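Minutes of the Compensation and Staffing Subcommittee
Apr 23, 2018, Selter office, second-floor meeting room

The chair opened the meeting once a quorum was confirmed. The minutes of the previous meeting were approved with one correction: under "Shift allowances," the word "monthly" should read "quarterly."

**1. Pay review for hourly grades**

The subcommittee received the report from human resources on hourly pay at the Selter and Jiresow sites. Management proposed an increase of 3 percent for all hourly grades, to take effect with the first full pay period after approval by the board. Employee representatives asked that the two lowest grades receive a larger increase, on the grounds that starting pay at Jiresow has fallen behind that of other employers in the area. Management replied that the budget had been set in December and left little room, but agreed to price the request.

Action: Human resources to circulate the cost of a separate rate for Grades 1 and 2 before the next meeting.

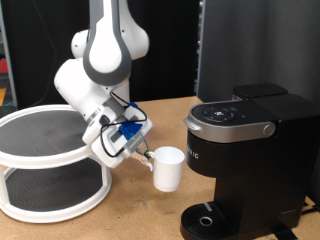

*Robot arm holding a small white cup over a wooden tabletop.*

**2. Notice period for resignations**

The draft policy extends the notice period for salaried staff from 30 days to 60. Members noted that several managers had asked for the longer period to allow for handover. Employee representatives objected to applying it to current staff without their written consent. After discussion it was agreed that the longer period would apply to new contracts only – existing contracts stand as signed.

The draft was approved as amended. The wording on garden leave was not discussed and is held over.

**3. Payroll system**

The finance department reported on the move of payroll records to Ciritix. Records for Selter have been transferred and reconciled. Records for Jiresow are still being checked, and 8 employee files were returned to the site office with missing bank details or tax forms. Pay will continue to run from the old system at Jiresow until those files are complete.

A member asked whether employees would be able to view past pay slips in the new system. Finance confirmed that slips from the current tax year would be available, and that older slips could be requested in writing.

Action: Jiresow site office to return the completed files to finance.
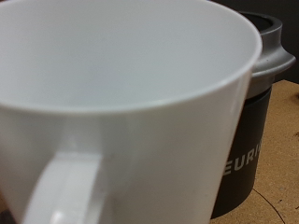 The subcommittee also asked that the pay date remain unchanged during the transfer. Finance gave that assurance for both sites and will post a written notice to employees.

**4. Job evaluation**

The proposal from Guzmán, the outside consultants, was received. It covers the regrading of clerical and warehouse positions. Members were in favor of the method but considered the schedule too short for interviews with night-shift employees. The chair will write to the firm asking for a revised schedule and a separate fee for the warehouse positions. No commitment was made.

**5. Other business**

Overtime forms for the Selter site should now be sent to Room 1817 and no longer to the front desk. Supervisors are asked to inform their teams.

A request to carry over unused vacation days was referred to human resources for advice – the current handbook and the standard contract differ on this point.

There being no further business, the meeting was adjourned. The date of the next meeting will be sent to members by the secretary.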